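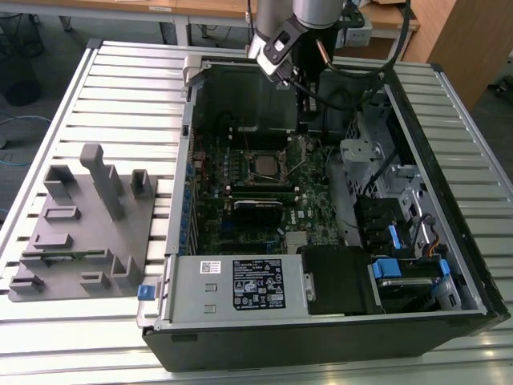 Tower on its side with the side panel off. The power supply, with its blue release latch, is nearest the bottom.

Pletton refurbished desktop tower – review
May 24, 2019

Bought from the Pletton outlet in Rimudbridge as a bare unit: no operating system, no keyboard, no mouse. I wanted a case that can be opened often and put back together without hunting for screws, so this review deals mainly with the inside.

Access
The side panel comes off whole. Lay the tower flat before working on it, as the drive trays are much easier to reach from above. The parts meant to be handled are marked in blue plastic: a latch at the end of the power supply and tabs on the drive trays. There are also small blue accents by the slot covers at the rear. Blue on black and silver is easy to pick out in poor light.

Drives
The trays sit in a silver metal cage. My machine came with one 500 GB disk, which slid out at the first attempt. The second tray was stiff and needed a firm pull. The tabs flex more than I would like, and I would not lean on them.

Power supply
A plain silver box with a regulatory label in the middle. Squeeze the latch and slide. Unplug the board leads first – they are short, and the one to the processor runs under the shroud. Refitting took me three goes before it seated properly.

Board
The processor socket is in the upper middle with the memory slots below it. Clearance around the slots is good. There is a small finned heatsink towards the bottom edge which is easy to catch with a sleeve. I fitted 2 matched memory modules from Zollitz and both were recognised on the first start.

Noise and heat
Idle noise is low. Under a long load the processor reached up to 70 degrees and the fan became noticeable from the next desk.

Against the Assefa
The Assefa tower I used before is lighter and has more room for cables, but its supply is held by four screws and its drive cage has to come out whole. For repeated work the Pletton is quicker.

Faults
Sharp edge on the inside of the rear panel. No spare tray supplied. The printed guide covers a different model.

Rating: 4 out of 5. One mark off for the tabs and the guide.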